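Asunto: Re: [clima-municipal] Inventario de emisiones, plantilla de febrero

El Wednesday, a las 9:40, la secretaría de la lista escribió:
> Recordad que la plantilla se cierra este mes. Siguen sin resolverse
> dos puntos: el factor de emisión para la red de calor de Skivholm y
> el reparto del transporte escolar entre Skivholm y Kusholm.
> ¿Alguien puede confirmar la cifra de 2742 t?

Confirmo la cifra. Las 2742 t corresponden al alcance 1 y 2 de los edificios municipales de Skivholm, sin alumbrado. El alumbrado va en fila aparte y no debe sumarse dos veces, como ocurrió en el borrador anterior.

Sobre la red de calor: propongo mantener el factor del operador y anotar la fuente en la columna de observaciones. Si se cambia ahora, habría que recalcular la serie entera y la comparación con el año base dejaría de ser válida.
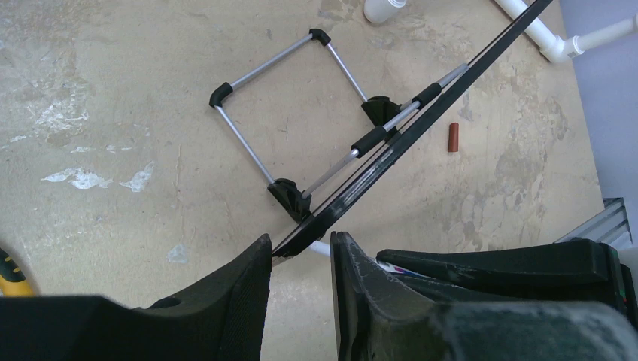
El reparto del transporte escolar admite dos criterios, por kilómetros o por alumnos. Con Flullow, el programa que usamos para la plantilla, los kilómetros salen directamente: 400 semanales en Skivholm y 300 en Kusholm. El criterio por alumnos exige pedir datos a los centros – y no llegarían a tiempo. Para la hoja impresa de la declaración pido una separación clara entre municipios: una línea negra, larga y fina, en diagonal como la barra de la foto, cruzando las celdas que no procedan. Una celda en blanco se lee como cero y altera el total.

Queda pendiente el anexo de Nam. Su consumo figura en kWh y el resto de la plantilla está en MWh. Lo convierto yo si nadie lo ha hecho ya; avisad antes de tocar la hoja 2.

Un saludo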